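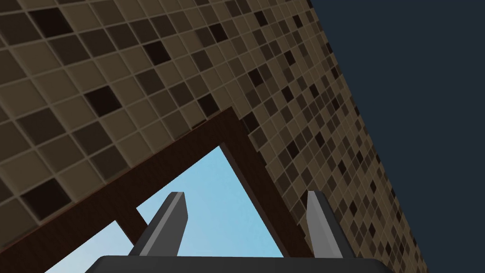 Wrist view, simulated: tiled wall, window, two open fingers.

Pritum Wrist-View Set, simulated edition
Sold by Ziltstead. Download or shipped drive.

Pritum is a collection of simulated demonstrations for people training a manipulation policy and running out of patience, budget or graduate students. It holds 2941 episodes, all recorded in simulation, all driven by a person holding a controller. The person was usually Ljubica Bošković, who also wrote the task list and has opinions about it, some of them printed below.

What you get

Each episode includes the wrist view, a fixed view of the workspace, joint positions, gripper opening, the commands as sent and a one-line instruction in plain English. Everything shares one clock. If you have ever lined up two video streams by hand at 11 at night, you will know why we put that near the top.

Of the total, 470 episodes are failures. We kept them, labeled them and did not trim the embarrassing parts. There are drops, missed grasps, long wandering approaches and a handful in which the arm appears to have lost interest. You can filter them out with a single flag, though several customers tell us they bought the set for those.

The rooms

There are 19 rooms. They were built by somebody with a large texture library and nobody to stop him, so expect mosaic tile in more browns than you thought brown came in, dark wood window frames, and blue sky of the sort you only get when weather costs extra. Wall and floor materials can be swapped at load time. We suggest you do it. A policy that has only ever met one wall gets attached to it.

Views are not tidied up. The wrist camera goes where the wrist goes, and a wrist halfway through a reach will look at a wall, a window or nothing much at a slant. Those stretches are left in. Your robot will be spending a good part of its working life looking at walls too, and it should learn to carry on regardless.

Tasks

The instructions fall into 11 families, among them pick and place, open and close, stacking, wiping, pouring (dry goods only; our liquids are not fit to be seen) and returning to a rest pose. Wording varies within a family. "Put the cup on the shelf" also turns up as "cup goes on the shelf" and, once, "shelf, please." Ljubica wrote that last one on a Tuesday and declines to take it back.

Using it with Import

Import is our loader. We named it before checking how many programming languages use the word, and the support inbox has been lively ever since. It reads the whole set, converts to the common training formats, resamples to whatever rate you ask for and writes a report of anything it skipped. It runs from the command line. There is no dashboard. There was one briefly.

You can also record your own episodes into the same layout and mix them with ours. The usual recipe is to pretrain on Pritum and finish on a small batch from your real arm. How small depends on the arm, the task and how optimistic you were in the grant application.

What it won't do

It won't teach grip force. The contact model is decent for rigid objects and poor for cloth, so we left cloth out. It covers two-finger parallel grippers only. If yours has five fingers, we admire it and can't help you. Lighting is varied but clean, with no lens dirt, motion blur or glare, and you should add those yourself during training.

Licensing

One license covers one lab or one company site. You may publish results and release trained weights. You may not resell the episodes, including under a more exciting name. Teaching licenses are cheaper and come with a reduced set, chosen so that it fits on an ordinary laptop.

Versions

The current release came out in May. It fixes the gripper opening values, which in the previous release were reported backwards in one task family, so that for a while several very good policies let go of things with great confidence. Owners of the earlier release can download the fix at no charge.

Ordering

Use the order form or write to the sales desk and ask for Tomić, who handles quotes, purchase orders and vendor registration portals. Sample episodes are free and need no account. Drives ship in a padded box, and we would like the box back.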